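4.2 Gray as a resting color

What delighted us most in the Ostlow interviews was how warmly people spoke about gray! We had expected the 11 households to treat it as a leftover, a color for landlords, and yet nine of them had picked it on purpose for the room where they slept. Several kept paint cards from two or more earlier tries – one family in Villach had saved theirs in a recipe box.

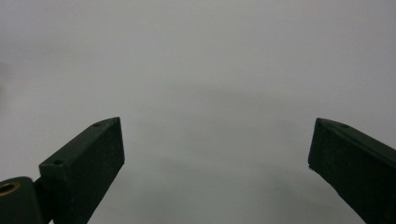 Figure 2. Pale gray, slightly lighter and cooler toward the top.

Zoila Marulanda told us that gray was "the only color that lets me stop deciding."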